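Nenell picking cell: setup and upkeep notes

Maintained by Barry Pearce, Blackburn. Cell changes go through Isla Jardine.

Contents
episodes/ 1,528 recorded picks
config/ tool offset, bin corners, speed limits
log/ service entries, one text file per month

Setup
Clamp the bin before powering the arm. Teach the bin corners again any time the clamp has been opened. Load config/tool.yaml, then run the slow check at 3 percent speed and watch the cable loop at the wrist through a full turn of the last joint.

Cable care
The bundle is tied at the top of the loop. Leave enough slack for the wrist to turn both ways.
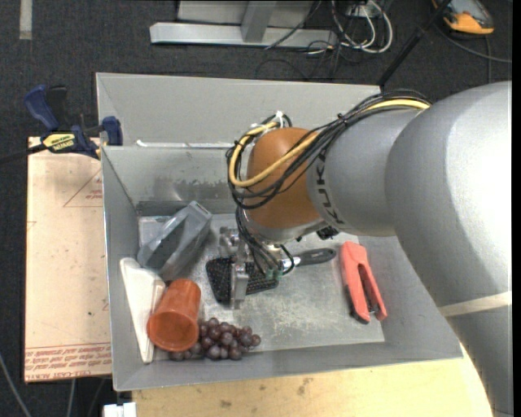
Replace a tie as soon as it slides, and check the connectors by the tool every Wednesday. A half-seated connector shows up in the log as error 19, usually during a long reach.

Known issues
Episodes recorded before April use the old tool offset. Do not mix them with later ones.
Gripper finger alignment drifts by almost 2 mm between services. Realign using the steps in log/README.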